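Home & Family | Long reads

The table that came with the house

When we bought the place in Furkircombe, the previous owner left us three things: a tin of gate paint, a note about the boiler and a kitchen table too big to go through any of the doors. I was furious. I'd already picked one out, a neat little round job from Pakosham with a leaf that folded down, and I had 300 pounds put by for it. The money went on the boiler instead (the note was right about the boiler).

So we kept the monster. For the first month we ate at one end of it and piled post at the other, and I moaned to anyone who'd listen. Then my friend Mansa Quaye came to stay and asked why on earth I was working upstairs on a dressing table when I had all that wood to spread out on. I moved my papers down the next morning and I've never moved them back.

I grew up in a flat where meals happened on laps. We weren't unhappy about it, we had the telly and good trays, but I never learned what people do at a table once the plates have gone. They stay put, it seems! My other half's family can sit from two in the afternoon until it's dark, picking at a bit of cheese and arguing over who sold which car to whom in which year.
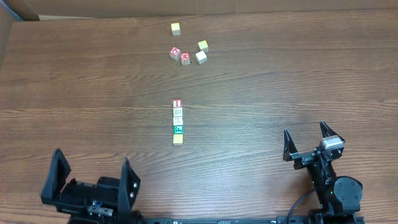

I started asking other people about theirs. Ettore Zuccaro, who mends furniture two villages over, told me most of the tables he sees are in for wobbles, and most of the wobbles are the floor. He charges 16 pounds to come out and tell you so. His own table was his grandmother's, and she rolled pasta straight on to it every week of her married life, with a scrape and a wipe afterwards and never a drop of polish. He still won't let polish near it.

Lamisi Odoi has hers in the hall, of all places, as the kitchen won't take it. Everyone who comes in has to squeeze round it with their coat on, and so everyone ends up sitting down. She's had the gas man there for an hour. She paid 324 pounds for it at auction, went home feeling sick about the money, and says now she'd let the sofa go first.

We've had ours re-oiled once, in April, with the back door propped open and all of us eating beans on the stairs for two days - a proper misery. I hadn't realised how often I put my hand on it just walking past. The round one from Pakosham is still in their catalogue, by the way. I looked. It's very nice and it would seat four, if none of them had elbows.

Comments

Ruben Leemans
Ours came out through the window in the end, with the frame off. Don't ever move house is my advice.

Jhun Tolentino
What oil did you use? Mine has gone sticky and I'm scared to touch it.

Lamisi Odoi
It was nearer two hours with the gas man. He had cake.

Contact us | Copyright, all rights reserved | Back to top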